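2022-01-02

First working day of the year, even if it is a Sunday. I wanted to get the Kindamport maps finished before the week began, and I nearly managed it.

The job is simple to describe. Granora keeps its sales figures by postal district, and the dashboard shows them as dots, one dot per district, placed at the middle of each. Everyone who opens it asks why it isn't a filled map. So since November I have been turning the district boundaries into polygons that the dashboard can draw.

The boundary file I was sent came in three parts, and the three did not agree on the projection. Two were in the national grid and one was in plain latitude and longitude. When I loaded them together, one third of the country sat where it should not have been, very small, off the coast of somewhere else. It took me most of the morning to see that this was the cause. I had been looking for a fault in the join.

Once they were all in the same projection the districts lined up, apart from six along the estuary. Those have islands, and my script was joining the last point of the mainland to the first point of the island with a long straight line. The answer was to give each island its own part number and put that on the detail shelf with the district code. I knew this already. I did the same thing for the Skinisa regions and wrote it down in a notebook I then didn't open.
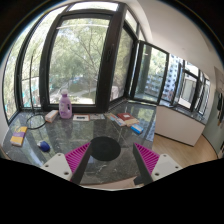

Maps and data

After lunch I worked on file size. The full boundaries have far more points than anyone needs at the scale of a screen, and the workbook took over 150 seconds to open. I simplified the lines in steps, looking at the coast each time. At the first setting there was no visible change and not much saved. At the second it opened in a time I could live with. At the third the smaller districts started to pull apart and leave white slivers between them, so I went back to the second.

The slivers come from simplifying each shape alone. The shared edge gets thinned in one way for one district and in another way for its neighbour. There is an option to keep the shared edges together — I had it switched off, as it was by default. With it on I could probably go back to the third setting. I'll try it tomorrow.

Colour is still not settled. I have a blue scale with five steps. The middle three are hard to tell apart on the projector in the meeting room, which is where the map will mostly be seen. Orange was worse. I may drop to four steps and make the top one darker.

What's left: check the district names for odd characters, since a few accents came through as question marks; write the short note on how to join the sales sheet; and send a copy to Tamiru, where they want the same map with different numbers on it. I stopped at half past five. The workbook is saved in two places.

Comments (3)

The part number tip fixed mine as well. I had lines running right across a lake.

Which setting did you end up on for the coast? Mine still looks like it was cut out with scissors.

Try a grey outline between the districts if the blues are too close. It helps on our projector.

Recent entries

Postal districts as dots, and why I gave in
Skinisa regions: notes on the join
When two sheets spell the same town differently
Filters that apply to everything by mistake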